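Brick dado

A brick dado is the lower part of an interior wall finished in face brick, with plaster, plasterboard or painted masonry above it. It differs from a timber dado or wainscot in that it may form part of the wall structure, though in later work it is more often a single skin or a layer of thin brick slips fixed to a backing. The term is used loosely in the building trades, and some specifications list the same item as a "brick base course" or "internal plinth".

Purpose

The brickwork protects the part of the wall most exposed to knocks, scuffing and floor washing. It was commonly specified for corridors, halls, stairwells and workshops, where painted plaster near floor level needed frequent patching. In houses the choice was mainly decorative.

Construction

Bricks are usually laid in stretcher bond with a 10 mm joint. Older solid walls may show English or Flemish bond where the dado is integral with the structure. Joints are finished flush or slightly raked; deep raking is avoided indoors as it collects dust. Where a separate skin is used, it is tied back to the main wall with corrosion-resistant ties and carried on the slab or a strip footing. A timber floor is not normally suitable as a support for a full-thickness skin.

Brick slips are bedded in adhesive on a rigid, primed backing and pointed afterwards. Corner slips are cut to an L profile so that the return reads as a full brick. Movement joints in the backing must be carried through the finish.

Height and capping

Most examples finish between 900 mm and 1200 mm above the floor. A survey by Shufen Zhong and Borislav Kos of public buildings in the Irden district recorded 329 interiors with exposed brick, of which 89 had a true dado with a defined capping. The remainder were full-height walls, chimney breasts or piers.
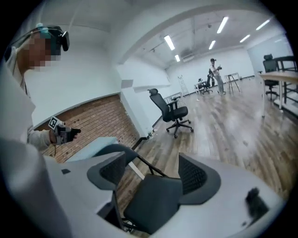 The capping covers the top bed and the change in thickness between the brick and the wall finish. Bullnose bricks, quarry tiles, dressed stone and painted timber have all been used. On stairs the capping either follows the pitch of the flight or steps at intervals. A raking cap requires the top course to be cut to the slope, and Kos notes that this work was often left to the plasterer to conceal.

Maintenance

Unsealed brick is cleaned by vacuuming and a damp brush. Acid cleaners can leave stains on some clays and should be tested first. Efflorescence is brushed off dry — washing tends to return the salts to the masonry. Film-forming sealers may trap moisture where the wall has no damp-proof course, and a breathable treatment is preferred.

See also: Brick slip; Dado rail; Plinth; Wainscot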